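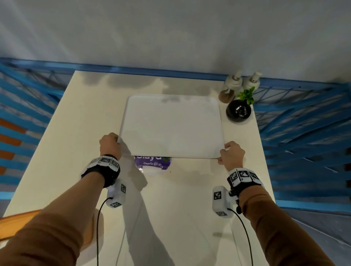 Speaker notes, Tanenska shared lunchroom talk. Posted in July by the speaker. Talk starts at 4, slides on the house laptop.

Opening. Start with the slogan, because they will all know it. Clean as you go. ClayGo, if you like it short. Ask who has seen it on a table. Then ask who has changed what they did with their tray after reading it. Wait for the hands. Don't fill the silence.

I was asked to speak in favor of self-clearing. I'm half in favor. I think people should carry their own tray back. I don't think a purple sign on a table makes them do it, and I have yet to see anyone show that it does. The Cavix brochure says it does. The brochure was written by the people who sell the signs.

Where the sign goes. Spend some time on this. A sign in the middle of a table goes under the tray when the tray comes down. For the whole meal it can be partly or fully hidden, and it comes back into view when the tray is lifted, by which time the person has already decided. If you must have one, I'd try it by the door or over the rack. Expect someone to say the middle is where people look. They look at their food.

(Skip if short on time: the old laminated cards at Tamayo. They curled, people picked at the corners, they went in the trash.)

The 72 percent number. It will come up, so deal with it early. The claim is that 72 percent of trays went back once the stickers were in. Back compared to what? There was no count before. The count after was done at lunch, by someone standing next to the rack with a clipboard. I would return my tray too if a person with a clipboard was looking at me. Say this plainly and move on, no jokes.

Trays. White trays show everything, and I've gone back and forth on whether that's good. A spill on white gets noticed and maybe wiped. A white tray on a white table is also easy to walk away from. Ask for opinions here. The rounded corners I do like, they wipe in one pass. A raised lip keeps the soup off the table and collects crumbs in return, so whoever wipes has to run the cloth along the inside edge. Most people wipe the middle and call it done.

Carrying. Two hands, near corners, pull it toward you before you lift. It sounds too simple to put in a talk. Stand in any lunchroom and count the people who do it one-handed with a phone in the other.

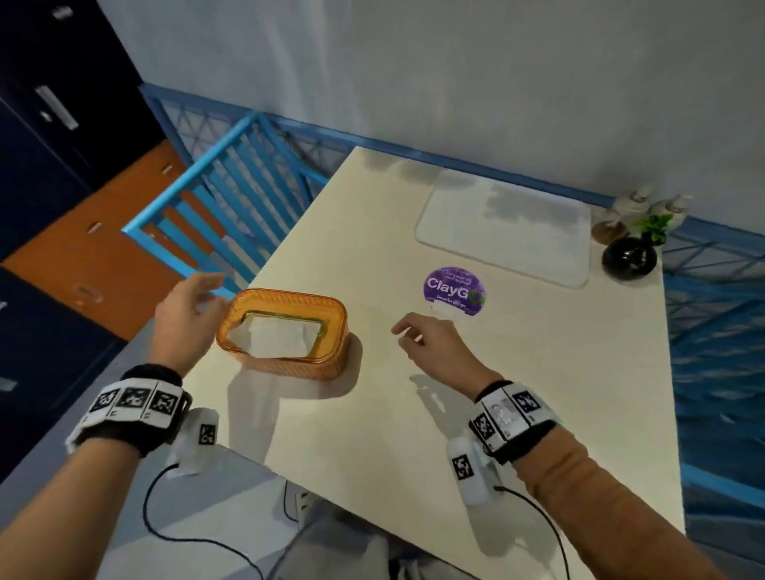 Tissues are my main quarrel with the standard table kit. The argument for a tissue box on every table is that people will wipe up after themselves. What I see is people using a tissue for their mouth, leaving it on the tray, and the tray arriving at the rack with a damp ball on it. A tissue is also a poor tool for a table. It smears sauce and falls apart. If wiping is the goal, put out a cloth and something to spray, and be ready to wash the cloths. Nobody budgets for washing the cloths.

Then the box has to be moved every time the table is wiped. So does anything else that lives there. Ask the room to think of the last time they lifted a tissue box and cleaned under it.

Money. Keep it short. The Lokix table set was quoted to us at 300 a table. We have 40 tables. Let them do the math themselves, they will remember it better. For that I want to see more than a brochure.

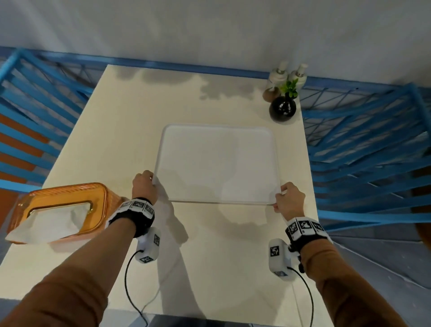 Slide 3: Tray at the near end. Tissues on the left, pump bottles and the plant in the far corner.

Talk about the far corner here. I'll admit this layout is better than most. Small things grouped in one spot leave the rest of the surface clear, and one wipe covers it. My doubt is about reach. Bottles at the far end are a stretch for whoever sits at the near end, and people don't stretch, they leave it. The plant I have no case against. It does no work, and I'd keep it.

Chairs too, if there's time. Slatted chairs drop crumbs straight to the floor, so a clean chair tells you very little about the meal. Look at the gray floor next to it. Self-clearing plans always stop at the table top and I've never heard a good reason.

What I'd ask for. Run 4 weeks with no signs, and count trays from a distance. Then 4 weeks with signs, same hours, same counter, same distance. If the signs win I'll come back and say so — and they can have this slot for a sales pitch. Until then I'd spend the money on a second rack near the exit and on cloths.

Questions. Likely first one: isn't it just manners? Answer: maybe, but then why are we buying stickers. Leave ten minutes. Take my own cup back on the way out.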